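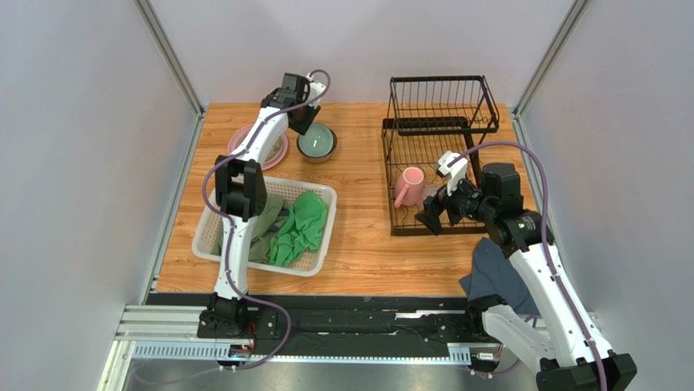

Falgate twin-arm bench cell: known fault and what we've done about it

Part 304, wrist cable kit, now with a longer strap

In July the cell at Lopes stopped dead over the crockery. The loop of cable at the wrist had tugged on its plug, the arm lost touch with its gripper, and the gripper did what it had been told to do in a crisis. It let go. The mug did not enjoy this.
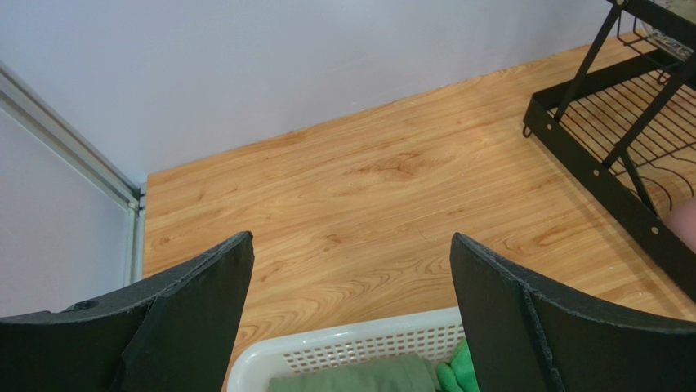
Gripper firmware 10 holds its grip when the signal drops. Karine Landry tried it with 100 pulled plugs and a set of glasses she never liked. All are sadly intact.

If you have firmware 4, please keep to laundry until you've updated.

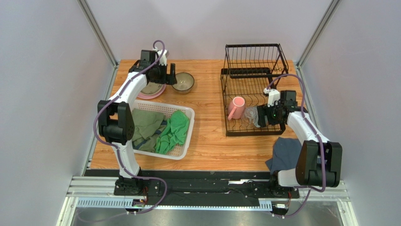
Before each run, move both arms through their full reach by hand and watch the cable at the elbow. If it goes tight, stop and refit the strap.

Kit and update are free to owners. Ask for Gilmar Macedo in spares. Crockery is not covered.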